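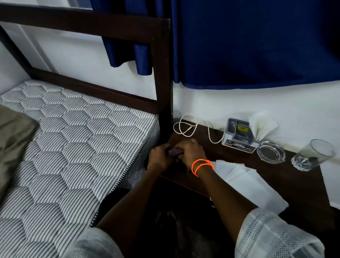

## 3. Sleep setting and self-reported sleep in shared rooms

### 3.1 Sites and sample

Data come from four hostels for seasonal workers in and near Escobedo, all run by the same operator (Atero). Rooms hold up to 8 people. We asked everyone on the register at the start of the season; 243 agreed and filled in the first form. Recruitment was done in person by Tovar and Hinojosa, mostly in the evenings, after the packing shift. Some people had gone home by August and those forms are treated as missing, not as zero.

Bunk position was written down at the first visit – upper or lower, near the door or near the window. People swap. We didn't know how much they swap until the second visit, so position is taken as whatever the sleeper told us for the night before the form. This is a weaker measure than we wanted, see 3.4.

### 3.2 The sleep form

The form is the short one from our pilot at Gitmont, with two items dropped and one added (phone use in bed). It asks for time of lights out, time of falling asleep as best remembered, number of wakings, and why. The "why" box is open text. Maldonado and Tlapale coded it separately and then sat down over the ones they disagreed on, mainly cases where a person gave noise and heat in the same breath. We let those count under both.

Spanish and English versions were used. The Nahuatl version was read aloud, since few of the people who wanted it wanted to read it.

### 3.3 Room conditions

Light and sound were logged for four nights per room with Rirkier loggers set at pillow height. Temperature too, but two of the loggers drifted and we only report it for the rooms where the second unit agreed. Bed type was noted along with mattress type, distance to the nearest outlet and whether there was a shelf or nightstand within reach of the lower bunk (Fig. 1).

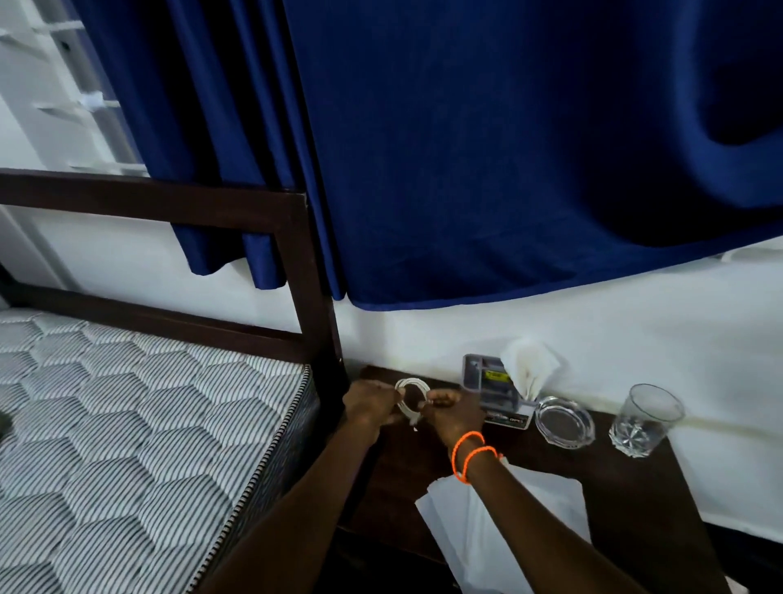 **Figure 1.** Lower level of a bunk bed with a nightstand beside it. The ladder to the top bunk is at upper left.

Reach matters more than we expected going in. In the lower bunks with a surface beside them, phones, water and glasses stay off the bed. Upper sleepers keep all of it on the mattress or hung in a bag from the rail, and a good part of their wakings were coded "object" – something fell, something buzzed under the pillow, a charger came loose. We had no code for this at the start. Ibarra added it after reading the first 50 forms, and the earlier ones were then recoded.

Noise was the most common reason given by both groups. Door slams, then talking, then alarms set for someone else's shift. Lower sleepers reported being woken by movement above them. Upper sleepers hardly ever mentioned movement below, tho several said they lay still on purpose so as not to wake the person under them. Not something the form asks about. It came up in the open box often enough that we keep it as a separate note.

### 3.4 Problems with the measure

Three things. First, remembered time of falling asleep is poor, and worse after a late shift. Second, the swapping already mentioned: a person counted as upper may have slept lower most of the week. Third, the rooms were not assigned at random. Friends ask to room together and the operator mostly lets them, so the quiet rooms may be quiet because of who is in them. We tried a room-level term in the model and it took up a lot of the difference between bunk positions but not all of it. Estimates with and without the term are both given in Section 4.

The loggers only catch what happens at pillow height of one bunk per room. For the others we assume the same sound level, wich is likely fine for doors and less so for a phone under the next pillow.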